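Finale Night at Home: Getting the Living Room Through It

Posted 2022-07-18 in House & Kitchen

The last episode of Flermont airs this week, and if you have been foolish enough to say "come to our place" you will have a full couch, a hot kitchen and two people who haven't spoken since the boat episode. I can't help with the second couple's divorce. I can help with the dip.

These are tips from eight seasons of hosting, several of them learned on the rug.

Food that can be eaten without looking

During a finale all eyes are on the screen, and hands wander. Anything that drips, crumbles or needs a fork will end up in the upholstery by the second ad break. Cut sandwiches into strips. Thicken the salsa by draining it in a strainer for 20 minutes, longer if your tomatoes are watery. Put cream cheese under it and it hardly moves at all.

Skip anything on a skewer. When the wrong couple wins, people gesture.

Popcorn goes in paper lunch bags, one per guest, tops folded down twice. A shared bowl sounds friendly, but it stays with whoever is in the armchair and you will hear about it at Thanksgiving. Salt it while it's hot, and grind the salt finer than you think you need. A minute in a clean coffee grinder does it.

If you're buying a dip, the Dillska garlic one holds up at room temperature without growing a skin. It does get quieter conversation from then on, so serve it to everybody or to no one.

Drinks

Freeze half your ice two days ahead and bag it. The trays you fill that afternoon will not be ready, and someone will "just check" them every ten minutes and let the cold out.

Use glasses with a wide foot, or plain tumblers. Stemware and a shock elimination do not mix. Slip a rubber band around each one, a different color per person, and you won't be washing a second set at the halfway point. White wine and clear soda if you have a pale couch. I have a brown couch now.

Stains, by order of likelihood

Red wine: blot, don't rub, then cold water and a little dish soap. Salt looks dramatic and gives the guilty party something to do, so let them, but blot first.

Mascara on a throw pillow: this happens more at weddings and reunion specials. Let it dry, lift off what you can with tape, then dab with dish soap on a damp cloth. If the cover unzips, wash it cold and check it before it goes in the dryer. Heat will set whatever is left, and you'll have a permanent record of the night Abella got sent home.

Chocolate: scrape with the back of a butter knife. Wait till it hardens. An ice cube in a sandwich bag speeds things up.

Self-tanner on the armrest – don't ask, it was a themed party – comes off leather with a barely damp cloth and mild soap if you get there the same night. After that it's a feature.
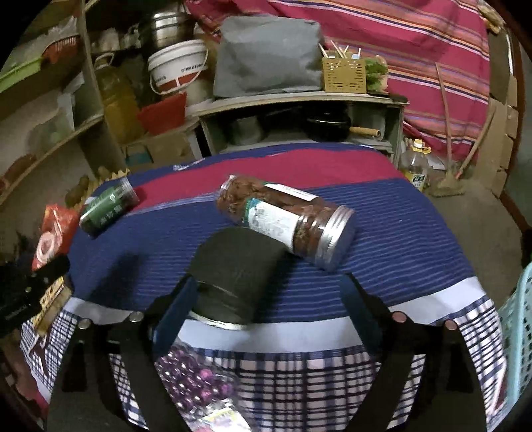
A reader wrote in after the June reunion post to say I was wrong about seating, and that putting the fans of rival couples at opposite ends of the couch only makes them shout across everyone else. Her fix is to sit them side by side with one blanket between them, and she claims it has held for three seasons. She also wants it known that the spoiler jar should be a dollar, not a quarter, because "a quarter is just a license to spoil."

I've raised mine to a dollar. I still don't trust the blanket.

Sound and screens

Do the streaming update in the morning. The Skatico app likes to ask for your password at the exact moment the host says "and the winner is," and it will reject the one you've used for years. Write it on a card and tape it inside the TV cabinet.

Turn off the dishwasher. Turn off the fan that clicks. Turn on the captions before anyone asks, and leave them on, as half the important lines in this show are mumbled into a collar.

Phones go in a mixing bowl in the kitchen with a dish towel over it. The East Coast feed gets ahead of ours, and one buzz is all it takes. My cousin group has 693 unread messages from last year's finale and I intend to leave it that way.

Afterward

Fill the sink with hot soapy water before the last segment starts. Guests will want to stand in the kitchen and argue about the editing, and people who are arguing will dry a dish if you put it in their hands.

Baking soda on the carpet overnight, vacuum in the morning. Leftover dip keeps three days in the fridge if it wasn't left out more than two hours. Be strict about that last part, reunion specials included.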